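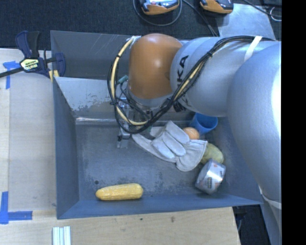 Bins, gloves and benches: the packing room at Prendholm

Print this page | E-mail to a friend
30 shares | 2 comments

The packing room on the Rolland side of the building was put back in order in January. The job was to get every metal bin emptied, checked, wiped out and given a place, and to decide what to do with the work gloves that had ended up in nearly all of them. Captions are by Nigel Greenwood, who looks after the room. Click any title to go to the larger version.

Gray metal bin on a wooden top
Scuffed inside, with pale scratches on the far wall and patches where the gray is flaking. The walls slope, so small things slide down to the floor of the bin and have to be picked out from there.

The bin shelves
Bins used to be stacked wherever there was room, and the bottom one could only be reached by taking down the rest. They now go two high at most. The shelves came from Zavano and were put up in a morning, apart from one bracket that had to be sent back.

Paint wear
Wear on the inside is not a reason to scrap a bin. We pull one out of use if the rim is bent or a corner has a sharp edge. Loose flakes get brushed out before the bin goes back on the shelf, or they end up in the next order.

Bench tops
Light wood, sanded and oiled once a year. Metal bins mark the wood if they are dragged, so lift them. The dark rings on the end bench are from paint cans and won't sand out.

Sorting the gloves
Anything with a hole in the palm or a split finger went for rags. What was left was paired by size and cuff. We had far more left hands than right, and the spare lefts are in a box under the bench for anyone who wants them.

Washing day
Cotton gloves went through the machine in the wash room on a warm cycle and were hung by the cuff. Coated gloves were wiped with a damp cloth and left flat. A batch of coated ones was machine-washed by mistake and the palms stuck together.

Where gloves go now
One bin by the door for clean pairs, one under the sink for dirty ones. Please don't leave them in the parts bins. A glove at the bottom of a parts bin hides whatever is under it, and last year we reordered 700 washers that were there all along.

Labels
The old labels were paper under tape and most had gone brown. The new ones are card in a slip-in holder on the short side of the bin, with the part name in capital letters and the shelf number below it. Write in pencil. Stock moves around and the card can be used again.

Floor space
The aisle between the benches was measured after the move and is wide enough for the flat cart with one bin on it, not two side by side. The cart lives at the far end, handle to the wall.

Packing paper
Rolls were moved off the floor after the damp in the fall. They hang on a bar above the second bench, with the cutter at the left end. The blade was changed in the same week. Used blades go in the tin with the slot in the lid.

The odd parts tray
Springs, clips, two keys and a brass fitting that does not belong to anything in the Zadel range. If you recognize any of it, take it. The rest goes to scrap at the end of next month.

Checklist on the door
Bins back on their shelves, bench wiped, gloves in the right place, cart parked. It takes 16 minutes with one person and a little less with two. Initial the sheet when you leave.

More pictures will be added when the wash room is finished.

E-mail this gallery | Print captions only

Comments (2)

dpk_bench
What oil are you using on the bench tops? Ours went sticky with the one from the hardware store and the paper picked it up.

Nigel Greenwood
Plain mineral oil, thin coat, wiped off after an hour and left overnight. If yours is sticky, scrub it with warm soapy water first and let it dry before you put anything else on.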